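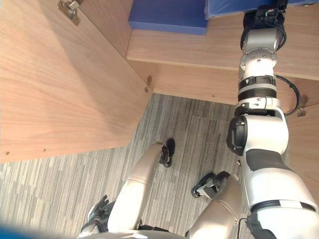 **Cabinet door won't stay shut, and there are two extra holes in it**

Posted in Furniture & Storage, 08/09/2026

I have a low wood-veneer cabinet with one shelf. It stands on carpet. The door is on metal hinges and since I moved the cabinet to the other side of the room it drifts open on its own, maybe a hand's width, then stops. The hinge screws feel tight. There are also two small dark screw holes along the bottom of the door, and I don't know what they were for. I bought it used from the Skarotero outlet on Calthorpe Road and there was no paperwork.

Should I be adjusting the hinges or is the whole thing leaning? And can I fill the holes?

– ustanness_2

**carpetbagger1000**

Check for level first. Carpet is often higher near the wall where the tack strip runs, so the back gets lifted and the cabinet tips forward. Then the door swings out by itself no matter how good the hinges are. Put a level on the shelf, front to back. If it leans forward, slide thin shims under the front corners until it leans back a hair. Take anything heavy off the shelf before you lift.

If it's already level, look for the adjusting screws on the hinges. On most cup hinges one screw moves the door sideways and another moves it in or out. Turn them a quarter turn at a time, and do the same on each hinge or the door will twist.

**Xiong Repairs**

Agree with the above. I'd leave the holes until the door is sorted – they could be from an old handle or a catch, and if it was a catch you may want to put one back. A small magnetic catch costs 2 dollars and would fix the drifting even on a bad floor. If you do fill them, use wax filler stick in a matching color. Wood putty dries pale and shows on veneer.

**doorsandmore**

had the same thing, folded up some cardboard and stuck it under the front. been fine since February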